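4.3 Leveling the Grodley adjustable table

Complete this section after the legs are bolted to the crossbar (section 4.2) and before the control box is connected to power. A table that is not level will trip the collision stop during normal travel.

Tools needed: spirit level, 2 open-end wrenches, tape measure. The wrenches are in the Jarumberg hardware pack. The spirit level is not supplied.

1. Place the table in its final position. Leave a gap between the rear edge and the wall so that the cables can move through the full height range.

2. Turn all leveling feet clockwise until they stop.

3. Set both columns to 700 mm, measured from the floor to the underside of the crossbar. If the columns were shipped at different heights, see section 6.1 before going further.

4. Lay the spirit level along the crossbar. Find the lower end.

5. At the lower end, turn the front and rear feet counterclockwise by equal amounts until the bubble is centered.

6. Lay the spirit level front to back over the left column. Adjust the front foot only. Repeat over the right column.

7. Check the crossbar again. Step 6 often shifts it slightly. Repeat steps 5 and 6 until both readings are centered.

8. Hold each foot with one wrench and tighten the lock nut against the leg with the other.

CAUTION: Do not extend any foot past the groove cut in its thread. If the floor slope calls for more travel than this, use the Flarmont shim plates. Do not stack shim plates.

NOTE: On carpet, wait 2 hours after loading the table and check the level again. Carpet pile compresses unevenly under the feet.

4.4 Fitting the top

1. Lower the top onto the crossbar with the pilot holes facing down.

2. Center the top by measuring the overhang at each end. The two measurements must match.

3. Start all screws by hand, then tighten them from the center outward. 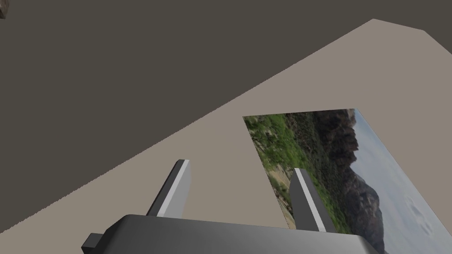
4. Press down on each corner in turn. If a corner moves, loosen the screws nearest to it, check the rubber pads for debris, and tighten again.

CAUTION: Do not use a power driver for the last turns. Stripped pilot holes are not covered by the warranty.

5. Connect the control box as described in section 5. Raise the table to 900 mm and lower it once with nothing on it. If it stops and reverses, go back to section 4.3, step 4.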